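Can a machine tidy a drawer yet?

I keep a short list of chores I'd pay to never do again, and sorting small stuff into drawers is near the top. 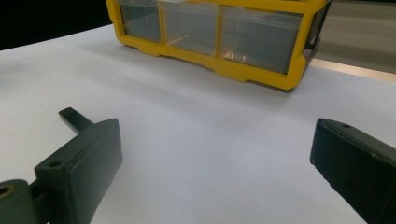
Hanane Saber wrote in after my last post to say that I was aiming too low. Her view is that a dishwasher already does more real housework than any robot arm she has read about, and that putting screws in a drawer is a job for a bored ten-year-old. She'd like to see one fold a fitted sheet before she gets excited.

I agree about the dishwasher. It works because we do the loading. Small drawers are harder than they sound. The front has to come out straight, or it jams. Pull too hard and the whole unit slides across the table with it. Clear plastic is a problem too, as a camera can read a reflection as an edge or miss the front completely. A person handles all of this by feel and doesn't think about it.

Last December I went to an open evening at Skollberg, a small shop that packs repair kits. They had an arm doing one job, opening a drawer and dropping a part in. I stayed for 200 tries and kept a tally on the back of my parking slip. It got 162. The misses were mostly drawers that stopped halfway, plus a few where the fingers closed on air. The shop still has people do the packing, and after that evening I could see why.

At home the math is worse. The parts bin in my garage holds around 2,000 pieces, and no two drawers stick in quite the same way. At the Skollberg rate I'd be picking washers off the floor for a week. I'd still take a slow machine that ran overnight – as long as it knew when it had missed and left that piece on the table for me.

So my answer to Hanane is that the drawer is a fair test, and for now I sort my own. Her fitted sheet goes on the list, a few lines below the litter box.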